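Helping staff with the phones they already carry
Staff news, 20 September 2021

When Bellamy College moved its timetable, room bookings and absence reporting to a mobile application last year, the support desk expected a short period of extra calls. The calls have continued. Imani Nguyen-Tran, who leads the mobile support team, met us to discuss notifications, storage and the questions that reach her desk most often.

The application, Ulora, is used on 1,000 phones and tablets across the college. Of these, 400 belong to the college and the remainder are personal devices. Ms Nguyen-Tran considers the distinction an important one. "On a college phone we can set the notifications centrally," she said. "On a personal phone we can only give advice, and the owner decides whether to take it."

Missed alerts account for the largest share of requests. In most cases the member of staff has declined notifications when first opening Ulora and has forgotten doing so. The setting can be changed on the phone under Notifications, where each application is listed by name. Ms Nguyen-Tran also asks callers to check whether a quiet mode has been scheduled. "A colleague in the Standside building had set hers to begin at two in the afternoon. She had meant two in the morning." 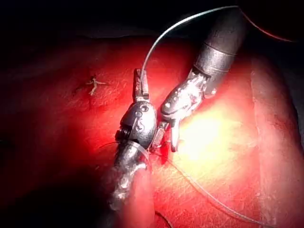
Two surgical instruments working close together over red tissue.

Storage is the second common subject. Ulora keeps a copy of every timetable it has opened, and on older phones this can prevent updates from installing. Staff are advised to clear saved timetables at the end of each term, using the option at the foot of the settings page. Room bookings are held separately and are not affected.

Asked whether the team recommends deleting and reinstalling the application, Ms Nguyen-Tran was cautious. "It does clear a number of faults, but it also signs you out. If you do not have your recovery code to hand, you will be waiting for us to issue a new one. Please telephone us first."

The team received 200 requests for recovery codes in the spring term, and 190 of them were dealt with on the day they were made. The others required proof of identity in person, a rule that will remain in place. Codes are never sent by text message. 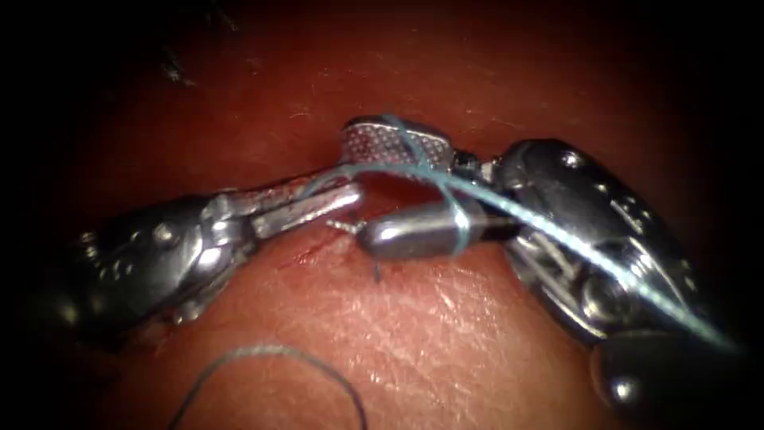 The metal instruments meet above the tissue surface.

A new version of Ulora is to be introduced before the end of September. It will allow staff to choose separate sounds for room changes and absence notices, a request first made by the Jestusach campus. Phones that have not received a system update for several years may be unable to run it, and their owners will be contacted individually.

Ms Nguyen-Tran hopes that colleagues will report small faults early. "People apologise for ringing about an icon that has moved. I would much prefer to hear about the icon."

The mobile support desk is open on working days during term. Staff should have the model of their phone ready when they call.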